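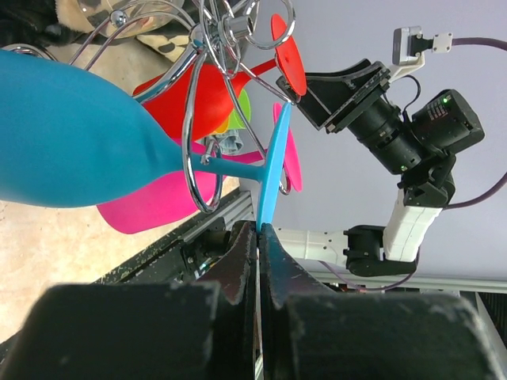 Kekeli Akolgo asked how a robot can tell that it has closed its fingers far enough, when it has no skin to feel with. The answer is in the motor.

A gripper is the hand of a robot arm. Most grippers have two fingers that slide toward each other and apart again. A small motor moves them. When the fingers meet something solid, the motor has to work harder, so it draws more electric current. The controller – the computer that runs the arm – measures that current. When it reaches a set limit, the motor stops pushing and holds.

The limit matters. If it is too high, a thin part such as the foot of a plastic wine glass may bend or crack. If it is too low, the glass slips.

Why fingers need care

Gripper fingers rub against things all day. The black ones at the workshop in Jumbridge have pale, scuffed patches. Scuffs on the outside of a finger do no harm. Wear on the inside, where the finger touches the object, is different. A smooth, worn surface has less friction. Friction is the force that keeps two surfaces from sliding past each other.

Dust makes this worse. It sits between the finger and the object like flour on a countertop.

The check

At Jumbridge the fingers are checked after every 145 hours of work. The steps are always done in the same order.

Stop the arm and switch off the power. An arm that is only paused can still move.
Wipe both fingers with a dry cloth.
Look at the inside faces under a lamp.
Try each finger screw with a hand tool. It should not turn.
Look along the cables for cuts or tight bends.
Switch the power on, stand back, and close the empty gripper. The fingers should meet evenly.
Write the result in the log.

Only trained adults do this work. The arm is stronger than it looks.

Teaching the arm where zero is

New fingers are never exactly the same as the old ones. After a change, Marwan Aoun runs a routine called homing. The gripper closes slowly until the fingers touch, and the controller saves that position as zero. All other openings are measured from there. If the zero is wrong by even one millimeter, the arm can miss a thin edge or squeeze it too hard.

The last pair of fingers at Jumbridge made 2943 grips before it was replaced. The new pair was fitted on March 26, 2023, and homing was repeated six times – the saved position came out the same each time.

Words to know

Controller: the computer that tells the motors what to do.
Current: the flow of electricity through a wire.
Friction: the force that resists sliding.
Homing: finding the zero position.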